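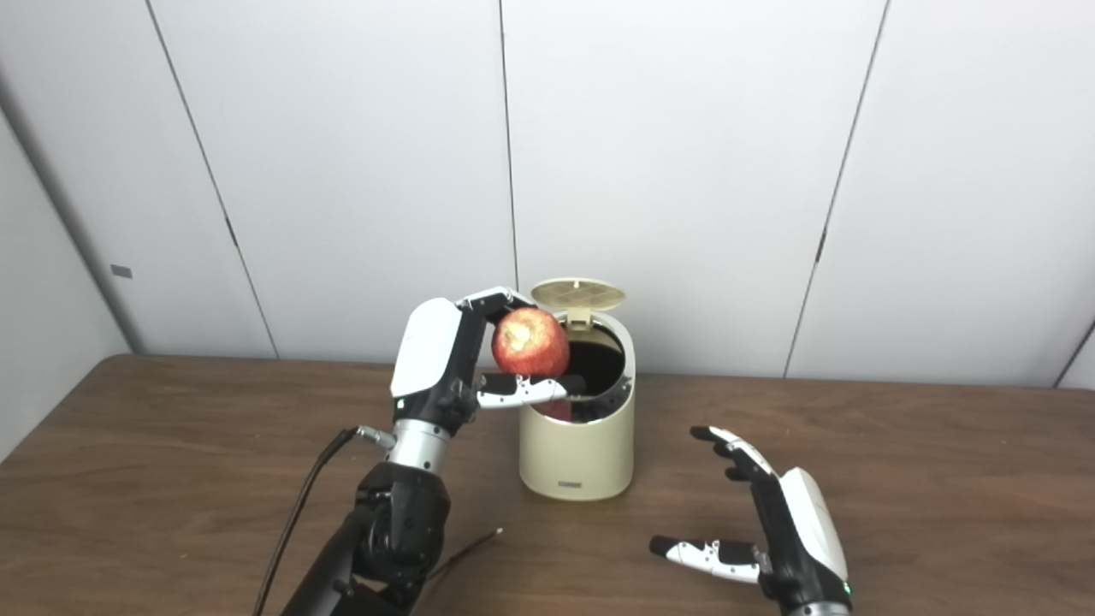
Round 4, Plondport Arena

Buzzer. Paweena goes left, Mulligan goes right – big hammer, no brakes. She ducks. Floor tiles dropping behind her, 60 seconds on the clock.

"Orb! Grab the orb!" Ketsara, yelling in her headset.

She grabs it. Health nearly gone. Mulligan swings agian, too wide, and she kicks him square in the back. Over the rail. Gone.

697 points. One short of Pichit.

"Rematch," she says. Controller slick in her hands. Thumb already on teh button.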